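Doketti open day, Stultness works
April 24, 2026

The invitation promised "a new way of thinking about the kitchen cupboard". I have been to enough of these to keep my expectations low, and I drove 40 miles with them firmly in place.

Doketti sells food storage, mostly clear plastic boxes with a coloured seal round the lid. The tour began in the moulding hall, where we stood behind a yellow line and heard very little over the presses. Our guide said each lid design is opened and closed 800 times before it goes on sale. I asked whether that was done with food in the box, or after a spell in the dishwasher. Neither, apparently.

The showroom was quieter, with white tables and boxes set out for handling. The ones with the pale blue rim and the milky, translucent lid are the pick of the range to look at, I'll give them that.
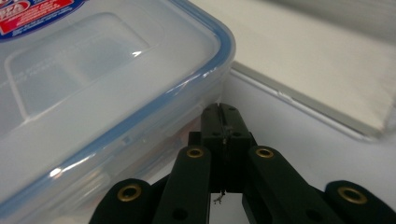
What I wanted to know was how you get old tomato sauce out of the groove where the seal sits. A seal that lifts out is easy to wash and easy to lose, and spares are sold only in packs of 2. Mansour, who make the rival range, were dismissed in one sentence. Jonico were not mentioned at all – odd, given that half the visitors seemed to own their boxes.

Lunch was a pasta salad served from the product. It was cold and perfectly fresh, but then it had been made that morning.

Parking is free, though the overflow field is 200 yards off and muddy. The next open day is in June. I came away with a sample box, and it has leftover curry in it now.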